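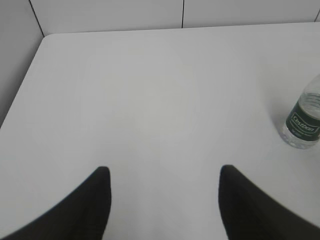
The white table, mostly clear.

Home | Posts | Small rooms | About me | Contact

Right, quick one before bed. Finally got round to the table. Bought it in May from the Gretholm place and it has been a dumping ground ever since – post, chargers, 2 dead pens, a bag of screws from Kekana I still cant place. All in a box now. Box is in the hall. Tomorrow's problem.

Wiped it down twice. Very pale, very matt, no grain at all, and I do like the rounded corner. Pale walls as well, so next job is some colour. A lamp maybe? Palesa Ngcobo says green. Not sure.

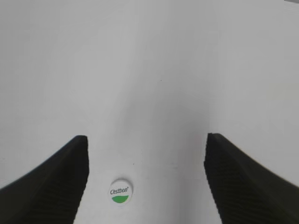

Bottle cap, white on white.

Easy to miss a cap on a top like this. No idea wich bottle. Keeping it till I've been through the recycling.

Shelf next, if the brackets turn up.

Filed under: Tidying, Tables, Odds and ends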